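How to prepare your team for recording hand tasks

At Fosach we are teaching a robot to do the small sorting work in the dish room. The robot learns from our own movements, so the people who know the work do the recording. These are the steps we follow at the Arna site, and they should fit other small kitchens too.

Step 1. Start with a bare table

Clear the table before you pick up the grippers. Hold them over the wood and open them fully, then close them slowly a few times. Your wrists need to get used to the weight. Do this before any object comes to the table.
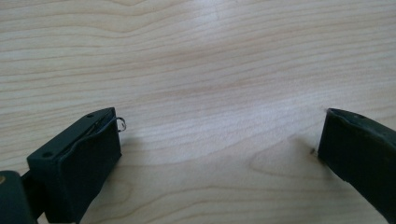
Step 2. Move one thing at a time

Put the wire rack on the table and take one cup with a lid. Hold the cup by the body, under the lid, and keep it upright. The other hand can wait over the table with its gripper empty. Most of our staff wanted to use both hands at once, as they do at the sink, and those recordings were hard to use.

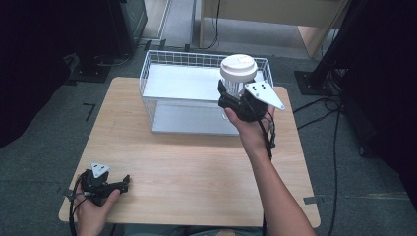 Go slower than in your normal work, but do not stop in the middle of a movement. If you drop the cup, say so aloud and begin again. A dropped cup is not a mistake of the worker, and we do not write down names beside the bad recordings.

Step 3. Agree on the hours first

Recording is work, so it must be in the rota. We begin at 9 in the morning, when the dish room is quiet, and each person records for two hours at most. Our target was 700 recordings — more than we expected to need. Between two recordings, open the grippers and rest your arms.
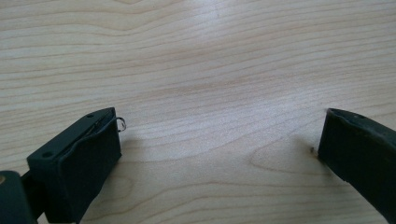 Kieran Conneely wrote to us that the hours were never his worry, he wanted to know what happens to the evening shift when the robot is ready. It is a fair question, and you should answer it before Step 1. With us the shift stays, but the sorting goes out of it and checking the machine comes in. Two people are already training for that. The pay grade is still being discussed.

Step 4. Try the difficult objects last

Clear plastic is difficult, also for a practiced hand. Bring the gripper to both sides of the cup, and close only until it holds.

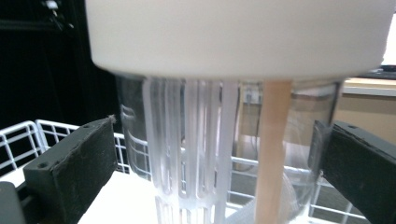
Text: Teresa Ó Gríofa, Fosach
Filed under: Changes at work

When the session is over, put the grippers back on their chargers and note which objects you used. Ask everyone what felt strange in the hand. We changed the height of our table in August after such a talk.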